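4.2 Setting the delay on the Brekimen door chime

Before you begin, the chime must be fixed to the wall and the battery cover closed.

1. Hold the side button until the light is green.
2. Enter the code 2401 and release.
3. Press the button once for each second of delay you want.
4. Wait for two short tones.

Caution: do not press the button during the tones, or the chime will forget the setting.
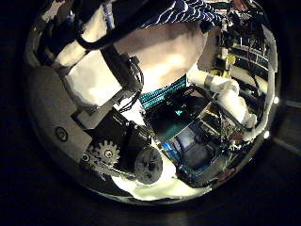 5. Ring the bell from outside to test it.

Note: if you hear nothing, repeat from step 1. The chime keeps its last volume.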